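Shapes and Where They Fit
Wisbridge Children's Learning Pages
For readers ages 6 and up

A shape sorter is one of the first puzzles many people ever use. Babies and toddlers play with shape sorters at home, in child care centers and in waiting rooms. Older children often put them away and forget them. This page explains what a shape sorter is, why some blocks fit and others do not, and what the toy has to do with mathematics.

What is a shape sorter?

A shape sorter is a container with openings cut into it, together with a set of blocks. Each block is made to pass through an opening of a certain shape. A round block goes with a round opening. A block with three sides goes with an opening that has three sides. When a block has gone through, it drops inside the container, where it stays until someone takes it out again.

Many shape sorters are boxes. Others are made to look like houses, buses or drums. They may be made of wood, plastic, cloth or metal. Some have only a few openings, and some have openings on every side, so that the player must turn the whole box to find the right one.

Flat shapes and solid shapes

The openings in a sorter are flat shapes. A flat shape has length and width. Circles, squares, triangles and rectangles are all flat shapes, and they can be drawn on paper.

The blocks are solid shapes. A solid shape has length, width and height, and it can be picked up and held. A cube is a solid shape. So is a ball, which is called a sphere in mathematics.

Each flat side of a solid shape is called a face. A cube has 6 faces, and every one of them is a square of the same size. The line where two faces meet is called an edge. The point where edges meet is called a corner, or a vertex. A cube has twelve edges and eight corners. Real blocks often have edges that are slightly rounded, so that they are comfortable to hold, but they are still called cubes.

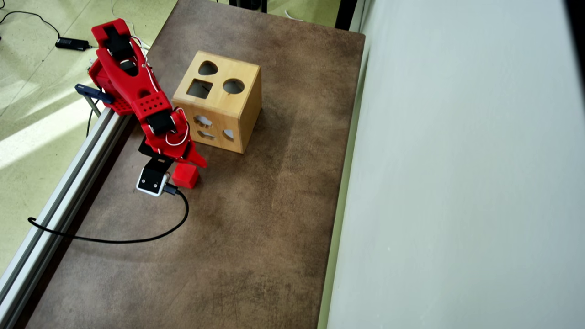

A small red cube beside a wooden shape-sorter box.

The box of a sorter can be a cube as well. If so, the player is putting small solid shapes inside a large one. Readers who have a sorter of this kind may wish to measure the box along its length, width and height. If all the measurements are the same, and all the corners are square corners, the box is a cube.

Why does a block fit?

Two things must be right before a block will pass through an opening. The first is shape. The second is size. A cube will not go through a square opening that is too small for it, even though the shapes match.

There is also a third matter, and it is the one that gives young children the most trouble. The block must be turned the right way. Imagine a square opening and a cube held above it with its corners pointing at the sides of the opening. If the cube is only a little smaller than the opening, it will not go in. Turn it until the sides line up, and it will drop through.

A cube can be placed with any of its faces down, and it will still match a square opening. A block shaped like a brick is different. It has long faces and short faces, and the player must choose which end goes first.

Can a block go through the wrong opening?

Sometimes it can. A small cube may pass through a large round opening if the opening is wide enough from one side to the other. To find out whether it will, measure the square face from one corner to the opposite corner. This distance is called the diagonal, and it is always longer than the side of the square. If the diagonal is shorter than the distance across the circle, the cube will go through.

Toy makers think about this when they choose the size of the openings. A good sorter is made so that each block goes through its own opening easily and does not go through the others.

An activity to try

You will need a cardboard box, a pencil, a ruler, safety scissors and several small solid objects, such as a building block, an eraser and an empty thread spool. Ask an adult to help with the cutting.

Stand one object on the lid of the box and trace around it. Lift the object away. Draw a second line just outside the first — 2 millimeters is enough. Cut along the outer line. Do the same for each of the other objects, leaving plenty of cardboard between the openings.

Close the lid and test each object. Then turn one object onto a different face and test it again. Write down which faces fit and which do not.

Small blocks and small objects should be kept away from children under three years of age.

Words to know

Cube: a solid shape with six square faces.
Diagonal: a straight line from one corner of a shape to the opposite corner.
Edge: the line where two faces meet.
Face: a flat side of a solid shape.
Vertex: a corner. More than one vertex are called vertices.

Page last reviewed July 4, 2022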